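## 4. Cloth Handling on Two Surfaces

### 4.1 Task definition

The cloth subset of Flotuseck isolates one short piece of housework: take a crumpled cloth from a surface, spread it, fold it once and leave it flat. We chose it over full laundry folding after early runs with Liltard failed at the first grasp often enough that later stages could not be scored. A garment adds sleeves, collars and an inside and outside. A plain cloth removes those and leaves the part that still fails.

A trial starts with the cloth in an uncontrolled crumpled state. The operator picks it up at the center, lets go, and does not adjust it afterward. The trial ends when the policy outputs its stop token or when the time limit is reached. A trial counts as complete if the cloth lies in a single fold with no corner tucked under and no part of it hanging past the edge of the support. Partial results are logged by stage (grasp, spread, align, fold) and are used only in Section 4.4.

Two supports are used. The first is a large round table with a pale surface. It is rigid, and a finger that comes down too far meets a hard stop. The second is a mattress with a fitted or loosely laid sheet, which yields under the finger and can itself be pinched. All other settings are kept the same, including the gripper geometry, the camera mount and the lighting in the Åberg hall.

### 4.2 Demonstrations

Demonstrations were recorded with the Avusetti hand-held gripper, which shares its jaw geometry with the end effector used at test time. The subset holds 2,000 demonstrations on the table and 2,000 on the mattress. Operators were told to work at their normal pace and to regrasp whenever they wanted. They were not told which corner to take first.

The surroundings were left as they were. Other work went on in the room during recording, and people, equipment and personal items enter the view from the camera on the gripper. A policy meant for a home or a shop floor has to ignore this kind of background, and we did not crop or mask it in training.
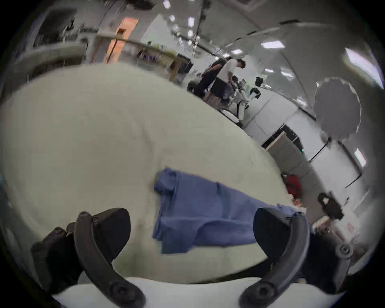 Operators handled the round support differently from the square-cornered benches in our earlier tests. With a straight edge they tended to pull one side of the cloth parallel to the bench and use the edge as a guide. A curved rim gives no such guide, so alignment was done against the cloth itself. They would bring one corner to another, check, and then smooth outward from the fold. This takes more regrasps. It also means that the demonstrations contain fewer shortcuts tied to the shape of the furniture, and we consider this useful even though it makes the data harder to fit.

Approach height was the other source of variation. On a rigid surface the operator feels contact through the handle and stops. The policy has no force input and must infer contact from finger position and from how the fabric moves. Folds that stand up from the table are easy to pinch. A single layer lying flat is not, and most operators first pushed the fabric with one finger to raise a ridge, then closed on the ridge. Liltard reproduces the push in nearly all table trials. It is less consistent about closing at the right moment, and sometimes closes after the ridge has relaxed.

### 4.3 Soft support

The mattress condition was added because beds are a common place to fold things in a home and are almost absent from published manipulation benchmarks. It changes the problem in three ways.

First, the support deforms. Pressing down tilts the cloth toward the contact point and moves nearby wrinkles, so the state seen before contact is a poor guide to the state after it. Second, the sheet is also fabric. A beige sheet with wrinkles of its own gives the detector folds that look much like folds in the target, and color becomes the main cue separating the two. We use a blue cloth throughout, which makes this easier than it would be in practice. A white cloth on a white sheet was tried in a pilot and dropped. Third, beds collect objects. Loose paper, a phone or a bag may lie within reach of the fingers, and the policy has no reward term for leaving them alone. Contact with such objects was logged as a fault but did not end the trial.

Sheet pinches were the most common fault. The fingers close on cloth and sheet together, the lift raises both, and the policy continues as if the grasp were clean. Human operators make the same mistake but correct it within a moment by opening slightly and lifting at an angle. The correction is present in the demonstrations. It is brief and varies in form, and the policy does not appear to have learned it.

### 4.4 Results

Over both supports we ran 223 trials with Liltard, of which 102 were complete. We do not regard this as adequate for unattended use. A person folding the same cloth would be expected to succeed every time, and a machine that leaves more than half of its work unfinished adds a checking step that takes longer than the chore.

Failures were concentrated in grasp and spread. Once the cloth was open, alignment and folding were usually finished without help, on the table and on the mattress alike. The gap between the supports is almost entirely a gap in the grasp stage. Filtering the training data to remove demonstrations with repeated regrasps made results worse on the mattress, and the filtered model is not considered further.

Start state mattered more than expected. Figure 5 shows a cloth at the near edge of the mattress, folded and wrinkled, with one corner lifted. A raised corner of this type offers a clean first grasp, and trials that began with one were completed more often than trials in which all corners were buried.

**Figure 5.** Crumpled cloth on the soft support, viewed from the camera on the hand-held gripper.

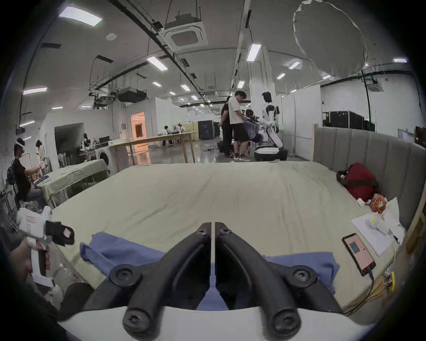
### 4.5 Limitations

One cloth color and one jaw geometry were used. The time limit was set from human performance and was not tuned for the policy. No trial involved damp fabric, and we make no claim about it. The scoring rule treats a slightly skewed fold and a square one as equal, which a household user might not accept.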